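5 Setting up the utensil stand

Applies to: Zarnlow stand, 6 hooks

1. Place the stand upright on a flat, dry worktop, clear of the hob.
2. Check that the pole does not turn in its base. Tighten by hand if it does.
3. Screw the finial down onto the hook disc.
4. Hang the ladle first, then hang the next utensil on the opposite side.

Caution: do not load the stand beyond 800 g in total.

Note – utensils must be dry before hanging. Water collects in the base cup.

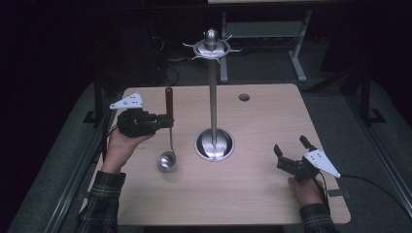
Fig. 16 Stand with all hooks free, ladle to the left

5. Wipe the disc and pole with a soft cloth once a week.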